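Home | News | Events | Library | Join | Contact

Bring back the bathroom book!

22 February 2020
By Kevser Ertürk

I have been wanting to write about reading in odd places for ages, and the summer read-a-thon has finally given me my excuse.

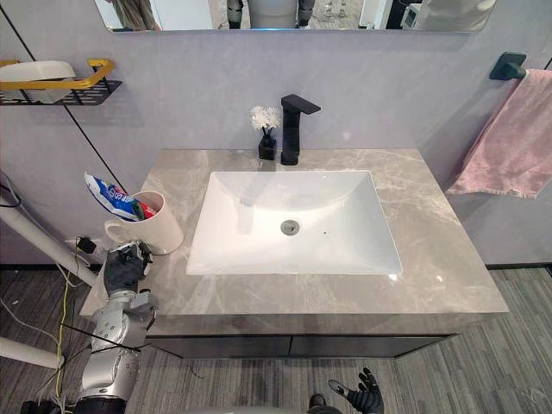
Between us we got through 1,078 chapters, and when I went through the tally sheets I was far more taken with the "where did you read it?" column than with the totals. I expected beds and couches. There were plenty of those, but there were also ferry queues, a shearing shed, the back row of a swimming carnival (sorry, kids) and a whole lot of bathrooms.

Sayaka Tamura finished an entire novel while cleaning her teeth. Two minutes in the morning, two at night, with the book propped open under a bulldog clip. It was 300 pages and it took her from August right through to the new year, and she says she has never remembered a plot so well. She had all day to wonder what was coming! I tried it myself last week with a collection of short stories and got toothpaste on the title page, but I did get through one whole story and half of the next, and I'm going to keep at it.

Cengiz Değirmenci is a bath reader, and a brave one, because he takes library books in with him. He has asked me to tell Hacer at the desk that he has never dropped one. Hacer has asked me to tell Cengiz that she remembers the gardening book.

What I love about all this is how little time it takes. So many people tell me they used to read and now they can't find an hour. I haven't had a free hour since my eldest started high school - but I have scraps, heaps of them, and a short chapter fits into a scrap beautifully. Waiting for the kettle. Waiting for the pasta water. Waiting for someone to find their other shoe. Poetry is marvellous for this, and so are letters and diaries, and cookbooks with a bit of chat in them (the older the better, I reckon).

Müzeyyen Tuncer has put together a shelf of scrap-sized books near the front door of the library, and it is a cracker. My favourites so far are a set of lighthouse keepers' letters and a very funny book about a family who move to the country and buy the wrong sort of goat. There are 159 titles on her list, all with chapters you can finish before the toast pops. If one you want is out, put your name on the sheet and Hacer will ring you when it comes back.

Some of you have asked about audiobooks, and yes, they count! They always have. Listen while you hang out the washing or walk the dog. The only thing that doesn't count is the back of the shampoo bottle, although three people did put it on their sheets and one gave it a star rating.

We're keeping the "where did you read it?" column for the autumn round. Sheets are at the desk in the green tray, and you can start whenever you like. Please fill in the odd places as well as the books, the odder the better. I'm still hoping somebody will manage a tree.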